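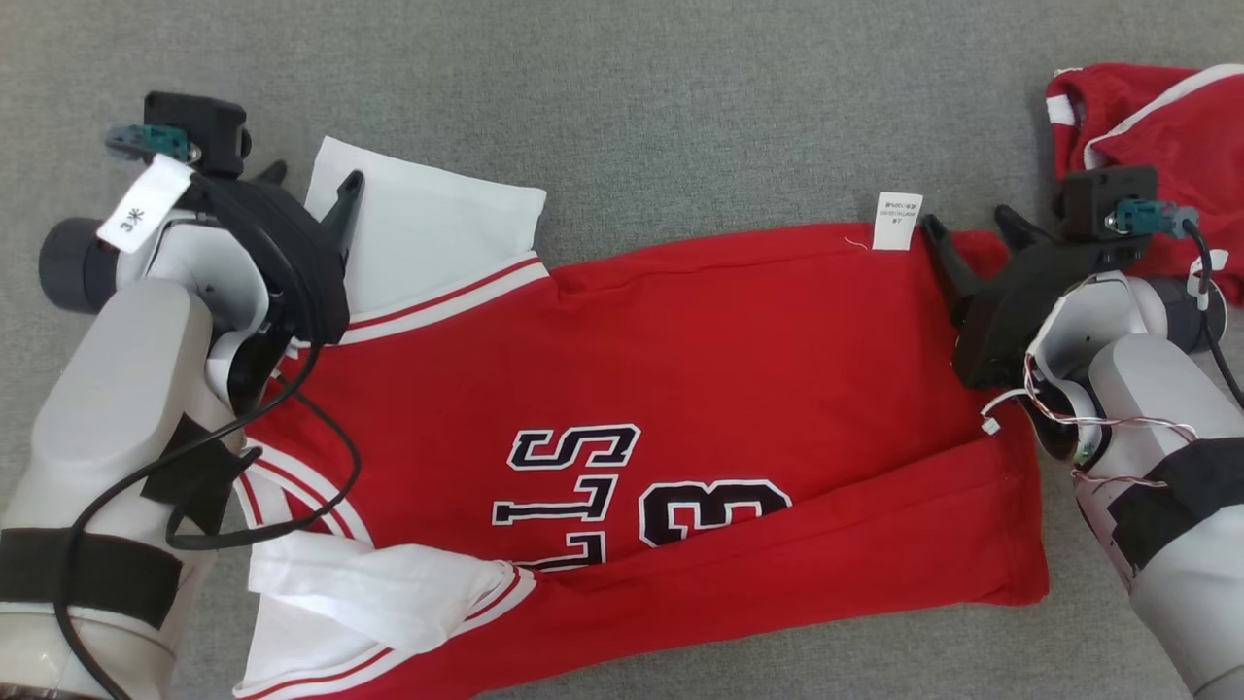
Handout 4: Notes for the Trireck visit

Read this before the bus. It covers the folding demonstration, what to write down, and what counts toward your grade. The tour of the Crenshaw building comes after lunch and has its own sheet.

1. What you are going to watch

Two arms, one basketball jersey, and a patch of gray carpet. The task is to fold the jersey. Your mother can do this while talking on the phone. The open day program gives it 50 minutes, including questions.

A jersey is a mean choice of garment. It has no sleeves to fold in, the armholes are bound with striped trim that curls wherever it likes, and big printed letters don't bend the way the plain cloth around them does. The matching shorts are a separate problem and we will not get to them.

2. Terms you need

Grasp point: where the fingers close on the cloth. For the hold shown on this handout, both grippers have the upper edge, one near each end.

Tension: how hard the arms pull against each other. Too little and the cloth sags between them. Too much and one gripper wins.

Flap: the part already folded over. Note where its crease runs and whether its end comes out square.

Occlusion: one part of the cloth hiding another. Once the lower half is folded up, part of the number is gone, and so is anything a program hoped to learn from it. Keep this in mind for question 3 below.

Parallel gripper: two fingers that open and close, and that is the whole repertoire. Please don't write "hand" in your report.

3. Things to look at while everyone else looks at the jersey

Cables. A long black one lies across the cloth near the left arm, over the fabric. Decide for yourself whether the arm needs to know about it. The left cable still has its paper tag, which reads "3米" – three meters. Last year a student wrote this up as a safety warning.

Wiring at the right wrist. Thin white and pinkish-red wires loop out near a small connector. Sketch the loop, then mark which wrist motions would pull on it.

The care label. It is small, it sticks up by the right gripper, and you won't be able to read it. Treat it as a feature of the cloth anyway. Small stiff things on soft things matter more than they should.

4. Questions for your report

Answer any 2. Keep the whole thing under 12 sentences; the limit is strict and I have a short attention span.

1. Which corner would you grasp next, and why that one?
2. How would you tell a wrinkle from a fold using only a view from above?
3. The lettering is upside down from where the arms work. Does it matter?
4. Write one rule for deciding that the jersey is "folded." Then find a jersey at home and break your rule.

Reports are worth 10 points. Spelling counts for none of them, but I will notice.

Reading before the next class: the Pivura notes on cloth handling, first half only. The second half is mostly about towels.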